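Vuvalley Felt Pantry: Data Card

Version of August 17, 2024

Summary
The Felt Pantry set covers play groceries made of felt, kept at the Ballis workroom. It holds 900 images in 2 parts: 510 for the shelf items and the remainder for loose produce. 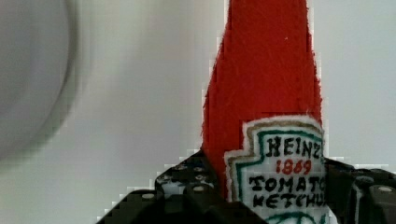

Lettering on the labels is done by hand and follows familiar store packaging. Transcriptions keep the spelling and line order of each label – partly hidden words are entered only as far as they can be read. Lint and frayed edges are not treated as defects.

Fields
item, main_color, label_text, wear_note

Use
The set may be used for teaching and non-commercial study. Corrections should be filed under the Pluserix project.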